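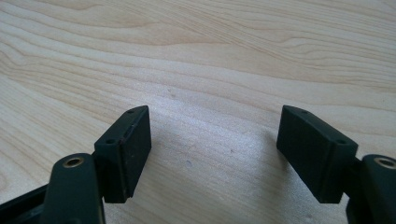 Teaching the Machine by Hand: Automation in the Packing Room at Wenier

Project report, Work and Technology, second year
Ramil Malabanan and Helge Tangen
Supervisor: Margit Bakke
Thursday, October 1, 2020

1. Background

Wenier is a company in Plornholm that packs spare parts for kitchen and bathroom fittings. The parts come in large boxes, and the workers put them together in small kits, for example two hinges, four screws and a plastic cover. The company has 40 employees, and the packing room sends out 4000 kits in a normal week.

Since January the company has been preparing two robot arms for the packing room. The arms are delivered by Corkow. They are not programmed in the old way, where an engineer writes down each movement. The packers do the work themselves with a hand-held gripper, and the recordings are used to train the arm. The gripper has two fingers with black pads, and the person holds it and picks up the part with it in place of using the hand.

We found this interesting for our course, as the persons who know the job are also the ones who teach it to the machine. Our question was: What does it change in the working day of the packers when a part of their job is to show it?

2. How we worked

We visited the packing room on six days. On the first two days we only watched and took notes. After that we interviewed five packers and the shift leader, Sverre Hellström. The interviews were between twenty minutes and one hour long. We made them in the break room and one of them in the parking lot, where the packer preferred to talk. Four of the packers asked us not to use their names, so we call them Packer A, B, C and D. Eilif Holmgren wanted to be named.

We also got to try the gripper ourselves for one afternoon. This was not in our plan, but Margit Bakke told us that we should write about it anyway.

We didn't get permission to see contracts or wages. What we write about pay comes only from what people told us.

3. The recording work

A recording is one complete movement, from an empty gripper to a part that lies in its tray. When a packer is on recording duty, the goal is 80 good recordings in one shift. A recording is good if the part was picked with one grip, was not dropped, and was put down in the right direction. The others are deleted by the shift leader in the evening.

The number sounds low when you compare it with normal packing. Both of us thought so before we tried. But the work is slow for several reasons. The fingers must come to the part from the right side. The wrist has to be held still before the grip and again after it. Between the recordings the table must be cleared and the parts laid out again in a new pattern, so that the machine doesn't learn only one position. Helge made 11 good recordings in the first hour and Ramil made 9. Packer B told us that her first day was not better.

The small parts are the difficult ones. A hinge is easy to take between two pads. A washer that lies flat on a table is nearly impossible, and the packers found their own way to do it. They slide the washer to the edge and take it there. Corkow had not thought of this method. It is now in the written instruction, but the instruction doesn't say who came up with it. Eilif Holmgren mentioned this two times in his interview.

"I have packed washers for many years with my fingernail," he said. "I never had to think about it. Now I had to find out what I do with my hand, and then find out how to do it with no fingernail."

4. What changed for the packers

4.1 The speed of the day

Before, the speed was decided by the orders. If a truck was waiting, everybody worked fast, and on quiet mornings there was time to talk. On recording duty there is no truck. Packer A liked this very much and called it the calmest days she has had at Wenier. Packer C had the opposite feeling. He got tired from being careful all the time, and he missed the others, as the recording table stands in a separate corner behind the shelves. One can't see the other tables from there.

4.2 The body

All five packers said that the shoulders hurt less on recording days, and four of them said that the wrist hurts more. The gripper is not heavy, but it is held out from the body for many hours. In the spring the packers asked for a limit of half a shift. Sverre Hellström agreed to it, but we saw on two of our visits that the same person stayed at the table the whole day. When we asked, the answer was that somebody was sick.

4.3 Who is good at the job

This was the part we had not expected. In normal packing, the fastest packers have the highest status. They are asked for advice and they get the difficult orders. At the recording table the fast packers had the most deleted recordings, at least in the beginning. They start the next movement before the first one is finished. Packer D, who told us that she was always among the slow ones, has the best result of the group. She has now trained three colleagues, and she says that people speak to her in a different way at lunch.

She does not get more money for the training. She told us she has asked.

4.4 Being watched

The gripper records the movement of the hand, and the recordings are saved with a number for each person. The shift leader said that the numbers are used only to find mistakes in the equipment. Three of the packers believed this and two were not sure. We asked to see a written rule about it, and there was none at the time of our visits. Sverre Hellström said afterward that he would write one.

5. Worry about the jobs

We asked everybody the same question: Do you think that you are teaching the machine to take your job? Packer A and Packer C said yes. Packer B said that it will take the boring part, and she will be happy to see it go. Packer D didn't want to answer. Eilif Holmgren said he will retire before the machine learns the washers.

The plan from the management is that the two arms will pack the 128 simplest kits in the catalog, and that the packers keep the mixed orders, the returns and the quality control. No one will lose the job in the first year, according to Sverre Hellström. What happens after the first year was not clear to him either. He had asked for an answer from the main office in Lie and was still waiting when we finished our interviews.

It is possible that the mixed orders are harder than the simple ones, and that the easy kits are also a kind of rest in the day. Packer B put the hinge kits at the end of her shift on purpose when she could. If these go to the arms, only the demanding work stays. We think this should be studied more after the arms have been running for some months.

6. Our suggestions

Keep the limit of half a shift at the recording table, also when somebody is sick. On such days the recording can wait.

Move the table out from behind the shelves. We measured, and there is room beside the label printer.

Write down who may see the recordings, for how long they are saved, and what they can't be used for.

Pay for training of colleagues as for other extra duties.

Put the name of the packer in the instruction when a method comes from a packer.

7. Weak points of the report

Five packers are few, and they were chosen by the shift leader. Perhaps he sent us those who like to talk. We also came in a season with few orders, and we don't know how the recording is organized before the holidays. Our English notes from the interviews were made from conversations in two other languages, and some of the quotes were longer and better in the original. Each person who is quoted has read the quote and accepted it. Packer C changed one word.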